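Most advice about packing parcels comes from people who sell packing supplies, so I'd take it with some salt. I ship secondhand kitchenware out of Biltville, and over the years I've tried the double boxing, the special tape and the honeycomb paper. Some of it works. A lot of it is padding on the bill.

## 1. Pick the box last

The usual guides tell you to start with the box. I don't see why. Wrap the item first, put it on the table, and then look for a box that leaves two fingers of space on every side. If you pick the box first you'll end up stuffing things to fit it, and you'll squeeze a teapot spout into a corner where it has no business being.

## 2. Be suspicious of "heavy duty"

That phrase on a box means very little. Look for the round stamp on the bottom flap, which gives the maker's strength rating, and even then remember it describes a new, dry box. One that spent July in a damp garage is weaker, whatever the stamp says.

Used boxes are fine for most things under 9 pounds. Press a thumb into each corner. If it gives easily, put that box in the recycling. Check the rim and the flaps too, where old tape has usually pulled off the top layer of paper.

A small tear in a flap can be taped from both sides. A tear that runs down past the fold can't be fixed in any way I trust, and I've tried.

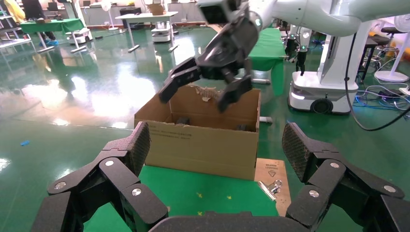
## 3. Fill the gaps, then shake

Crumpled newspaper does the job. I bought a case of Ravn air pillows once, on the promise that they'd save me time, and went back to newspaper before the case was empty. Put a layer on the bottom, set the item in, then push paper down the sides until it won't take any more.

Now close the flaps and shake the box. If anything shifts, open it up and add more. Skip this and you're guessing.

## 4. Tape it in an H

One strip along the center seam, one across each end. That's enough. Wrapping tape around the whole box looks serious, but it adds little if the seams were done right, and it makes the buyer hate you.

Use 2 inch tape made for shipping. Masking tape lets go. So does the clear stuff from the desk drawer, usually somewhere between here and Jundotmont.

## 5. Ignore the "fragile" sticker

I have shipped 200 parcels with the sticker and kept notes on them, and I can't find any sign that it helped. Put one on if it makes you feel better - just don't leave out any paper on account of it.

## 6. Measure again before you pay

Boxes bulge. A bulge can push you into the next price band, and the label you printed at home will be wrong. I measure at the widest point, after taping. A parcel of mine to Omau came out at 62 inches, length and girth together, when the flat box had promised less, and the difference ate most of the profit on a soup pot.

Take a photo of the packed item before closing up, and keep the receipt until the buyer says it arrived.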